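Play Kitchen Sets – progress report to Gasser, July

The Cunarero project is on schedule. We have spent 822 of the 1219 budgeted for toy kitchen items, and 11 sets are complete. Konrad Fuchs keeps the parts list.

1. Table layout

White blocks go in a row on the tray at the left – the food and dishes are added after that.
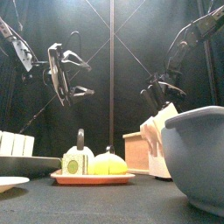
White blocks lined up on the tray, left side of the table.

2. Kitchen items

The knife block, kettle and cutting board are now part of the standard layout. Food pieces are shared between the board and the tray. 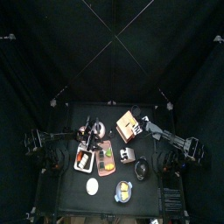 Who replaces lost food pieces?
Stolivus sends spares on request, normally within 10 days.

3. Dishes and corn

The yellow corn cob is kept with the pink plate, and a shorter corn piece goes in the bowl. The toy toaster stays in the set. 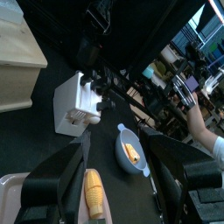
4. Next steps

Deliver the first sets to Jonurgate and order more bowls.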